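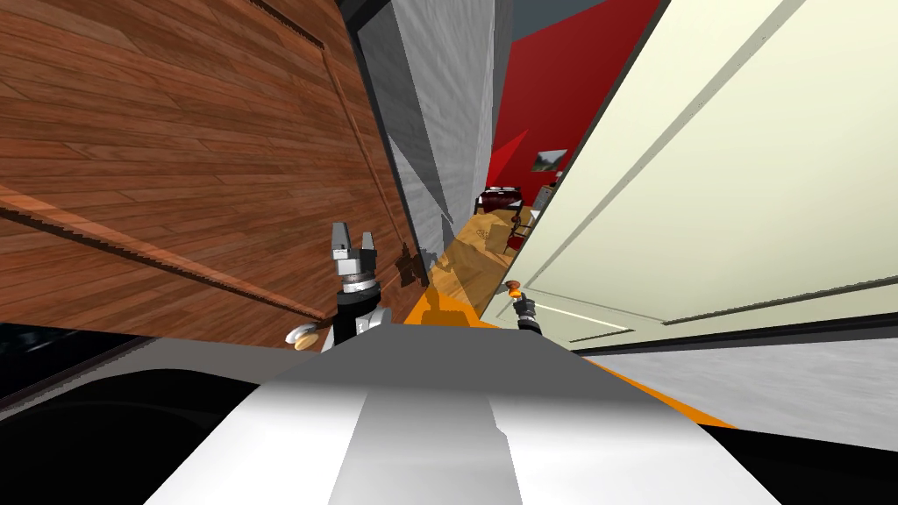
Section 7: Rehearsing in the simulator

By now you have a Bososov with two arms, two Clullesov grippers and a wiring loom you have promised yourself you'll tidy up later. Tidy it up now. This section assumes you finished Section 6, that the Voltero controller answers when you ping it, and that the emergency stop is within reach of your non-dominant hand.

All of Section 7 happens in the Somogyi simulator. The real robot stays unplugged at the wall. I wrote the first version of this guide without that sentence, and the laundry door at my place has been rehung.

7.1 Loading the house

1. Start Somogyi and open the practice house. The first load takes a while and the progress bar is decorative.

2. Load your own robot file, the one you exported in 6.4. If you load the stock file by mistake, the arms will be the right colour and the wrong length.

3. Set the joint speed limit to 16 per cent. You can raise it in Section 9.

4. Press Run, then press Stop. Confirm that Stop stops it.

Note: If the robot sinks into the floor up to its waist, your base height is in millimetres and the simulator wants metres. Everyone does this once.

7.2 Knobs

Knobs come before tables in this guide. I learned it the other way round and got cocky.

1. Drive the base up to a closed door until the knob is within easy reach of one arm. If you have to stretch the arm out straight, you've parked badly.

2. Open the gripper fully before you raise it. A half-open gripper will nudge the knob and then sit there looking pleased with itself.

3. Bring the fingers up to the knob slowly and stop short. Check the position from at least one other camera.

4. Close on the knob at low force. Turn the wrist, then back the base away. Let the base do the pulling.

5. Save the run, including the bad ones. The log keeps 2,000 entries and then starts eating its own tail, so copy it off on Friday or whenever you remember what day it is.

Caution: Do not run both arms on two different knobs until each arm has done its own knob cleanly. The base can only go one way at a time, and the planner will try to please everybody.

7.3 Flat surfaces

Tables look easy. They are wide, they hold still and they don't have hinges. They do have edges, and your gripper is wider than you think it is -- measure it again with the fingers spread.

1. Approach from the floor side with the fingers open.

2. Lower the gripper until it is clear of the surface by a finger's thickness (yours, not the robot's). Hold there.

3. Look at where each finger has ended up. One over the wood and one half over the floor is fine for a hover and poor for a grasp.

4. If there's a groove or a lip in the surface, keep the fingertips out of it on the way down. Somogyi treats a groove as a real obstacle and will happily wedge a finger in one.

5. Shift the wrist sideways until both fingers are over wood, then repeat step 2.
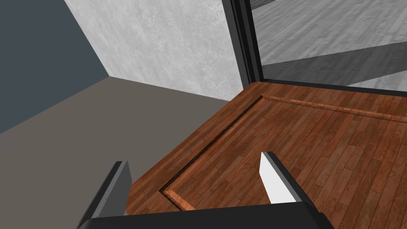 Figure 7-2. Open gripper at the near-left corner of the tabletop. The left finger partly overhangs the floor; see step 3.

Note: The wrist view leans. Your neck will lean with it. Resist the urge to "fix" the camera angle in the software, as Section 8 calibrates against the angle you have bolted on, and straightening the picture will only make the numbers lie to you more neatly.

7.4 When it goes wrong

Gripper passes straight through the table: collision is switched off. Turn it on and repeat everything you were proud of.

Error 19: the Voltero settings and the robot file disagree about which arm is left. Believe the robot file, then go and put a bit of coloured tape on the real arm.

Arm trembles near the knob: gain too high. Halve it. If it still trembles, halve it again and have a cup of tea.

Simulator runs fine, then crawls: you have left the last few sessions open behind this one.

Repeat 7.2 and 7.3 until you can do each of them without touching the Stop button. Leave the speed limit where it is. Corrections to this section go to Mariann Medve, who rebuilt most of it in March and would like to hear about any step that bit you.

Go on to Section 8 with the robot still unplugged.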